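Fliko Help > Robots and Automation > Grippers > Faults and safety

Left gripper opens by itself and drops scissors

Arturo Zuccaro

Hello all. I work with a pair of hand-held grippers, and I have a problem that makes me a little afraid for my feet. The left one loses its hold while I carry a tool in it. With a sponge or a book I see no fault. With scissors it happened on Monday, two times in the same morning, and the second time they landed beside my shoe with the point down. The trigger was fully pressed, I am sure of it.

I hold them in front of me with the blade up, and the cable goes down to the floor. 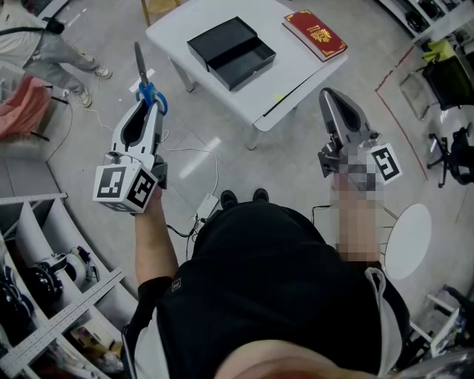
Umura: Please stop using scissors until you find the cause. After that, look at the cable. I had a similar fault, and each drop came when I stepped on the cable or turned with it. It pulls the connector a little, the motor loses power for a moment and the jaw goes soft. Fix the cable to your forearm with a strap and leave a loop near the wrist. My log showed 2,477 closings without a drop after I did this.

Arturo Zuccaro

Thank you, Umura. I made the strap and the loop. The sudden opening is gone, but now I notice a second thing. The scissors turn slowly in the jaw when I tilt my hand, and after some time they slip. I close the jaw on the blue handles, with the finger loops spread outward and the blades pointing up.

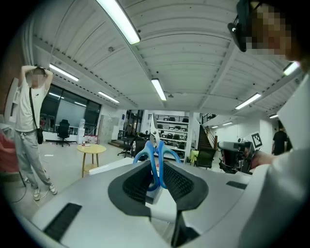

Brevora: same here, pads are worn probably. change them

Kárason: Before you buy pads, wipe the inside of the jaw with alcohol and let it dry. Dust makes a big difference on the mesh. If it still turns, then yes, it is wear. I change mine after 3,000 closings, but one pair was finished at 1,655 because we used it a lot with metal tools. Also, please get scissors with round tips for practice, and wear closed shoes with a hard toe. A good pad can fail too.

Filed under: grippers, dropped objects, cable, pads, safety
Last updated in November
Contact us | © Fliko Help | Back to top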